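How to run a robot arm demo at an open day (and still enjoy it)

Feb 24, 2024

We had our open day at the Hurkton workshop last weekend and I said I'd write up how we did the robot table, as a few of you asked on the way out. It's a two-arm setup picking up coloured cubes. Nothing clever on paper, but people stood and watched it for ages!

What you need

Two arms, a long table, brown paper, a handful of little wooden cubes and more extension leads than you think. You also want a big, reachable stop button and one person who does nothing but stand next to it.

Step 1. Cover the table

We used smooth brown paper off a roll from Godine, 14 quid, and there's loads left. Plain paper makes the cubes easy to see from the back of the crowd, and when it gets scruffy you just pull it off and put down another piece. Don't fuss over the wrinkles. I spent far too long smoothing ours the night before and the arms couldn't have cared less.

Step 2. Bolt the arms down first, then plug in

Do it in that order. I did it the other way round at the Penelov fair and had to unplug the lot to get at one bolt. Both arms go along the far side, so the visitors get the open side of the table. Check the plates don't rock, then power up and wait for the lights on the bases before you touch anything else.

Step 3. Put the cubes out

Scatter them. I know it's tempting to line them up neatly, but people like it much more when it looks as though someone just tipped them out. Turn a couple at an angle too.
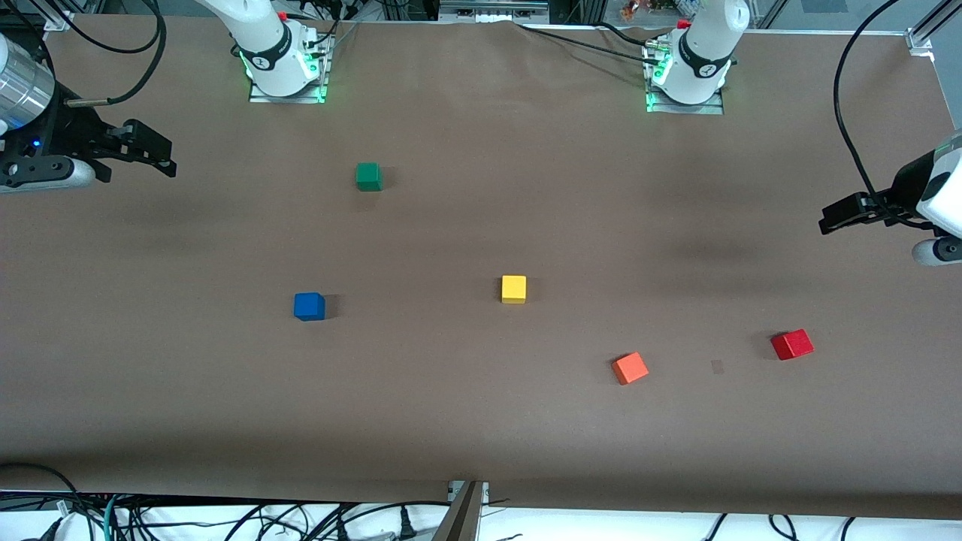 Five cubes out, green lights on at both bases.

Keep them towards the middle so both grippers can reach. If one ends up right by the edge, stop the arms, move it by hand and start again. Never reach in while they're going, however quick you think you are (I say this to myself as much as to you).

Step 4. Slow it right down

We ran at 50 per cent speed all day. Full speed looks great for a minute, then the small children back away and the parents follow them. At half speed you can talk over it and point at what's happening.

Step 5. Let people choose

Ask someone to shout a colour, then send an arm for that cube. Red won by miles. We did 26 runs before lunch and I'd lost my voice by the end of them, so bring water, and get a second person to do the talking if you can.

Step 6. Packing up

Arms to their rest position, power off, then cables. Label both ends of every cable as you go! The arms travel in the old Escobar crates with the foam in, and the cubes go in a sandwich bag in my coat pocket, where I found them again on Tuesday.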